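Give the school coaches a contract

The new football season at Dandthorpe is four weeks old, and already two schools in our district have lost their coach. They did not leave because of bad results. They left because they were paid by the match, and the matches do not pay for the rent.

I came to this country eleven years ago and I have watched school football almost every Saturday since my son started to play. In my first country the school team was a small thing. Here it is a big thing, with old pupils who travel from Oston to stand in the rain. I find this beautiful. But I do not understand why we treat so badly the person who makes it possible.

Take Lindsay Trevaskis, who trained the Wendt girls for six seasons. She told a parents' meeting that she received 316 pounds for the whole autumn term last year. From this she paid her own bus fares. In January she stopped, and the girls had no training until after Easter.

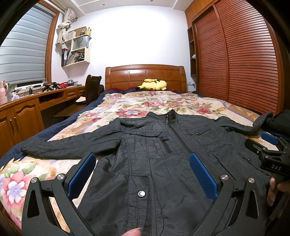 So who should pay for a proper coach? I think the league should do it, from the gate money of the final.

The final last year had 1709 paying spectators, and the company Balumen put its name on the cup. I do not say that this money is wasted. Some of it goes to referees and to the pitch, and this is right. But 263 pupils play in the district, and for them the final is only one afternoon. The training is every week, from September until the spring.

Some people will answer that a coach should do the work for love. I have heard this many times, mostly from persons who are paid for their own work. A teacher also loves the children - and still the teacher has a contract, a holiday and somebody to call when she is ill.

The league meets again before the winter break. I would ask the schools to bring one simple proposal: a written contract for one year, the same in every school, with a monthly wage. If it is too expensive, let them show us the numbers and we can discuss them.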